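# Zeman's open afternoon, Widirstead

I went to the Zeman open afternoon in May with low expectations and a packed lunch, and both held up fairly well. The invitation promised "a look inside the software that sees, plans and acts". I have been on enough of these visits to know that the looking usually stops at a slide.

The building is on the Huvwood side of Widirstead, past the tyre place. You sign in, you get a sticker, you are given coffee. There were eight of us on the two o'clock tour, mostly from packing and warehousing by the sound of the questions, plus a couple of students who had read a great deal more than the rest of us and were polite about it.

First came the talk. Zeman make a control stack called Stillon, and the claim is that one model takes in the camera pictures and a typed instruction and gives back arm movements, with no separate step in between where somebody has written down what a bag is or where to hold it. I have heard this from three other firms. The slides had the usual arrows going into the usual box. I asked what happened when the model was wrong, and was told we would get to that downstairs.

We did get to it, to be fair. Downstairs is where they keep the work cells, and the afternoon improved a lot once we were standing up.

The task on show was handling thin plastic bags, and I'll give them credit for choosing it. Anyone can pick up a block. A bag has no fixed shape, it shines, you can see partly through it, and its outline changes when you touch it. Older systems that look for a known shape and work out a grip from that tend to fall over here. Stillon sends out short bursts of movement, looks again, and sends out the next one. The engineer who took us round said the bursts had been longer last year and that they had cut them down after too many grabs at places where the plastic used to be.
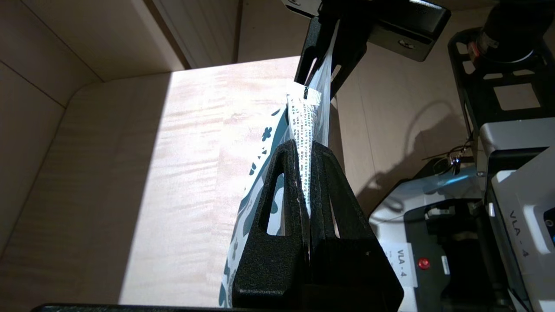
What I wanted to know was how much of this is perception and how much is luck with the fingers. A gripper that closes hard on gathered plastic will forgive a fair bit of bad aim. I put this to the engineer, who agreed faster than I expected and said they had never tested the two apart properly. That was the most useful answer of the day, and it isn't in the brochure.

They had a screen with the results of their latest evaluation. Out of 131 attempts, 47 had needed a person to step in. It was shown as a success story, the previous version having been worse, though the previous version's number was not on the screen. Nor could I find out how far the bags in the test differed from the bags in the training data. "Some were new" was as far as we got. One of the students asked whether a retry counted as a new attempt or part of the old one, and there was a pause, and then we were told it depended on who was running the session. I'd want that settled before I let the figure anywhere near a purchase order.

The tooling is better than the model, in my opinion. Every run is logged with the camera views, the commands sent and the joint positions on one timeline, and you can drag back to the second where things went wrong. We watched a failed grasp from the archive this way. The commands looked sure of themselves right up to the miss, with no sign that the software knew anything was off. I asked if the model gives any measure of doubt. It doesn't yet. There is a separate check that stops the arm if the forces look odd — plain old code with a threshold, written by a person, and I was pleased to see it.

Planning is the thin part. Give it one job and it gets on with it. Give it a string of jobs and you are relying on a second program that cuts your sentence into steps, and this one was not demonstrated. It was "being reworked", as it was at a trade fair where I saw their stand last year.

We finished at about 7 minutes past four with more coffee and a feedback form. Parking is free but the sign for the turning is on the wrong side if you come from Huvwood. I've asked them for the raw log of the 47 and will add a note here if it arrives.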